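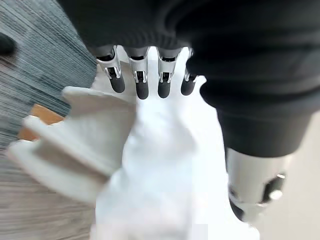 Chapter 5
Reading a Demonstration

5.1 The visit as a source of data

Engineers often meet a new machine for the first time at an open day. The visitor has limited time, no control over the task, and a host who knows which tasks go well. A demonstration seen under these conditions can still yield useful information, provided the visitor decides beforehand what to record.

This chapter uses one visit as its running case. On September 16, 2026, the firm Vaner opened its Flosside workshop to students and prospective customers. The main exhibit was Liltum, a program on the handling of cloth by multi-fingered hands. Rigid parts were shown in a separate bay and are covered in Chapter 4.

5.2 Why cloth is a hard case

A rigid part has a fixed shape. Once its position and orientation are known, every point on its surface is known as well. Cloth has no such property. Its shape depends on how it was last put down, on what lies under it, and on every contact made since. A grasp that holds on one fold may slide on the next.

Three quantities matter most in the early part of a grasp: the height of the fingertips over the cloth, the spacing between the fingers, and the friction between fingertip and fabric. The first two can be judged by a visitor standing nearby. The third cannot, and should be asked about.
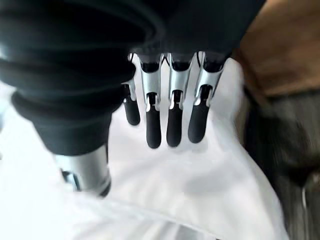
White cloth adds a sensing problem. Under strong overhead light, a camera may record large areas of it as nearly uniform, and the shading that marks a fold is lost. A planner that depends on finding fold lines then has little to work with. Lowering the exposure recovers the folds but darkens everything else, including black fingertips. The usual compromise is to set exposure for the cloth and to take finger position from the joint sensors.

A sleeve over the arm or wrist raises a related issue. It keeps loose fabric out of the joints — a common cause of stoppages — but it can also bunch and block part of the camera's view. The visitor should note where the sleeve ends and whether it shifts as the arm moves.

5.3 Questions to put to the host

At Flosside, the printed handout stated that the hand had logged 2,000 grasps during August. The figure is of little use alone. A count of attempts says nothing about outcomes, and a count of successes depends on how success is defined. When asked, the host explained that 602 of the grasps had been made on garments the system had not handled before. This second number is more informative, as it separates repetition from general ability.

The following questions apply to most demonstrations of this type.

Who or what is choosing the motion: a stored path, a planner, or a human operator?
How is the cloth returned to its starting state between runs?
What ends a run that has failed?
Which parts of the hand wear out first?

The Spanos checklist, given in full at the end of the chapter, expands these into a form that can be completed on site.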